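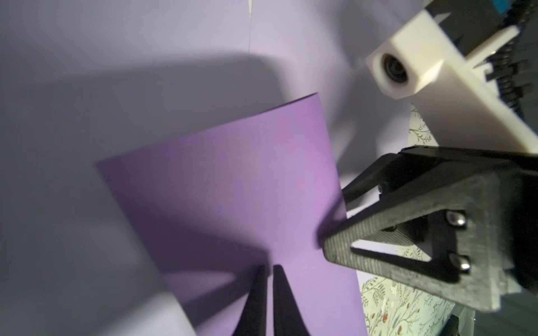
What does a seller's rate lock cost on a listing that sits for 22 days? On our Farquharson Street place it came to 196 dollars, paid at closing and split with the buyer.

The lender, Gikell, bills by the day after day 20 - the first stretch is free. I asked for the fee sheet in writing before signing. Title work was separate.

Search this blog Go

2 comments

Carmela Olmedo: Did the split go in the contract or an addendum?

Dayana Ospina: Addendum. One page, both parties initialed it.

Contact | Copyright May 2025 Dayana Ospina | Back to top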